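Bristell Institute for Working Life
Call for participants: study on return to work after a long absence

Dec 11, 2024

The Bristell Institute for Working Life invites adults who have recently returned to paid employment to take part in a study of how employers handle the first months back. The study is carried out jointly with the Tretar Foundation and will run until the end of May.

Background

Many people leave work for a long period owing to illness, caring duties or the birth of a child. Existing surveys record whether they go back, but say little about how hours, duties and pay are agreed once they do. The findings will be used to prepare guidance for small and medium-sized employers. 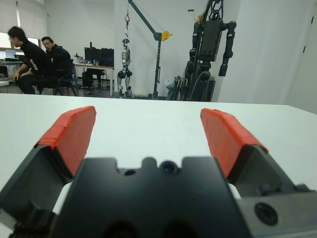

White tabletop, with the red-tipped fingers of a gripper held open above it.

Who may apply

Applicants must be aged 18 or over, live within travelling distance of Bristell or Mernance, and have gone back to work after an absence of at least 3 months. Both full-time and part-time employees are eligible. Self-employed persons cannot be included in the present study. Applications from people in the care, retail and transport sectors are particularly welcome.

What is involved

Participants will attend two interviews, one at the start of the study and one at the close. Between interviews they will keep a short weekly diary, on paper or online. Interviews may be held in person or by telephone.
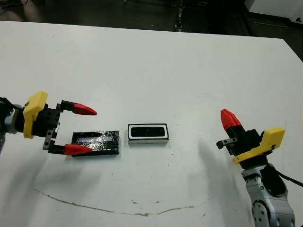 Two grippers facing each other across a white table, with two objects between them.

Payment and expenses

Participants who complete both interviews and the diary will receive a shopping voucher. Travel costs will be repaid on production of receipts. The cost of childcare during interviews may also be claimed, provided that it has been agreed beforehand.

Confidentiality

Employers will not be told who has taken part. Names and contact details will be stored apart from interview records and destroyed when the study ends. Participants may withdraw at any time without giving a reason.

How to apply

Please write to the Study Office at the Institute, stating your occupation, the length of your absence and the date of your return. Applications of up to 2,000 characters are accepted through the online form. Large-print forms are available on request.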